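Gripper Trials, Handout 3: Two Arms, One Small Object

Notes for the lab half of the course. Bohdan Stetsiuk, November 2021

Okay, so last time we did single-arm picking and everybody got a bit too comfortable with it! This week both arms are in play, and I want you thinking about fingers much more than about code. Please read this through before your slot. It's short, I promise (well, shortish).

What we're comparing

I have two sets of fingertips for you. The Seleo tips are stiff and narrow. They're great at getting under an edge, and they'll punish you for every bit of bad aim. The Kravets tips are softer and a little wider, so they forgive you more, but they bend when you twist something and then your nice clean pose is gone. I like the Kravets ones for handovers and I go back and forth on everything else, so feel free to argue with me in your write-up.

Keep the controller settings the same for both. I mean it. Last March a group changed tips and closing speed in the same run and we spent a whole lab fighting over which one had helped.

Starting position

Bring the arms in so the grippers point at each other with a small gap between them, then put your object on the floor of the cell near the middle. A padlock is a mean little thing to begin with and I love it for exactly that reason. The body is chunky, the shackle is thin, and lying on its side it gives you two completely different places to grab.

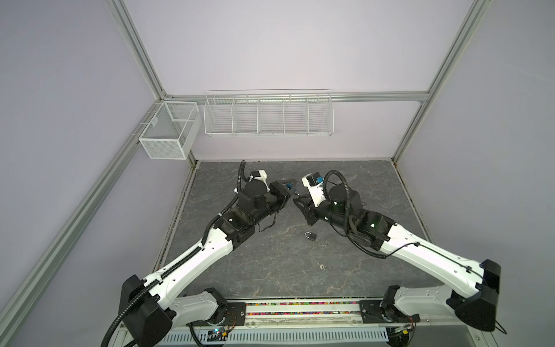 Fig. 1. Both grippers over the work floor, padlock on its side near the center.

Try the body first, then the shackle. Do 7 tries on each, with each set of tips, and write down every single one, including the ugly ones. A "dropped" with no note next to it tells me nothing! Did it slip out the front, did it roll, did one finger touch early and shove it away? Early contact is the big one with stiff tips, so watch for it.

Also watch your cables. The conduit loops up over each wrist, and if you turn the wrist a long way the loop comes along for the ride. Go slow the first time you try any new wrist angle, and keep a hand near the stop button.

The handover

Once you can pick reliably with one side, go on to passing between arms. My order goes like this:

1. Pick with the left arm and lift straight up. No fancy curves yet.

2. Bring the right gripper in until the two are almost touching, and then stop and look. Check how much of the object is still sticking out for the second gripper to take. Small parts pinched right by the fingertips leave you very little room, and you'll want to find that out before the jaws close.
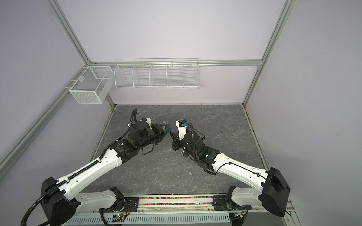 3. Close the right gripper, wait a beat, and only then open the left. If both are pulling, you'll hear the motors complain, so back off and fix the alignment.

4. Move the right arm away, set the object down, and log it.

Do 17 handovers per set of tips. Yes, it's an odd number, it's what fits in one slot with time left for swapping!

Camera view

The Humel viewer lets you save a still whenever you pause. Save one at step 2 each time. From above, the gap between the fingers can look smaller or bigger than it is depending on height, so don't judge depth from one view alone. Compare the still with what you see standing next to the cell and put a line in your log when they disagree.

What to hand in

Your log, your stills, and a page on which tips you'd pick for the padlock and which for the handover (they don't have to be the same ones). Upload it all to your group's folder on Hunance before the next lab, and put both partners' names on the first page, please, I had to guess last time.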